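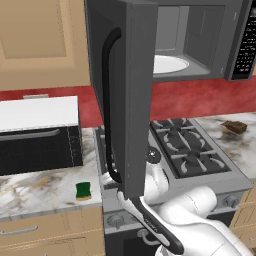
Simulated kitchen from the Multus task set, with the microwave door open and the arm's gripper at the lower end of the handle. Credit: Stekent

Stekent releases door-opening results and simulated kitchens

10/28/23 - Stekent today released the results of a study on how robot arms learn to open and close appliance doors, along with the simulated kitchens used to run it. The work was done by the company's Kulach research group and uses Multus, Stekent's in-house simulation software.

The study looked at one narrow problem. A robot arm trained to open a door in one kitchen often fails in another, even when the door itself is the same. The handle may be mounted at a different height, or the counter may leave less room for the elbow. The Kulach group wanted to know how much of that failure could be removed by changing the kitchens during training, with no change to the learning method.

The group built 352 kitchen layouts in Multus. Cabinet colors, counter surfaces, wall finishes and small objects vary from one layout to the next, as do the position and swing of each door. Human operators then guided a simulated arm through 40 demonstrations for each door task. The recordings were replayed with small changes to the starting position of the arm to produce the full training set.

A single control policy trained on the varied layouts opened doors in kitchens it had not been trained on roughly 3 times as often as a policy trained on one fixed layout. Both policies received the same number of training examples.

"We kept the network the same and changed only what it was shown," said Lise Cormier, who leads the Kulach group. "Most of the gain came from moving the handles and the hinges. Changing the colors helped less than we expected."

Microwaves mounted over a range were the hardest of the four appliance types tested. The arm has to reach the handle from below and then keep clear of the door as it swings. In failed attempts the gripper most often slipped off the handle partway through the pull. Closing the door was more reliable than opening it under both training conditions.

The results apply to simulation only. Stekent began setting up tests on a physical arm in September and will report those results separately. The group has not yet tested doors with push latches or doors without handles.

The release includes the kitchen layouts, the demonstration recordings, the trained policies and the scripts used to score each attempt. Object models from the earlier Friesen kitchen set are included with their original names so that users of that set can compare results. All files are free for research use. Commercial users should contact Stekent for terms.

About Stekent
Stekent develops simulation and control software for robot arms. The Kulach group is its research team for household tasks.

Media contact
Lise Cormier, Kulach group, Stekent

###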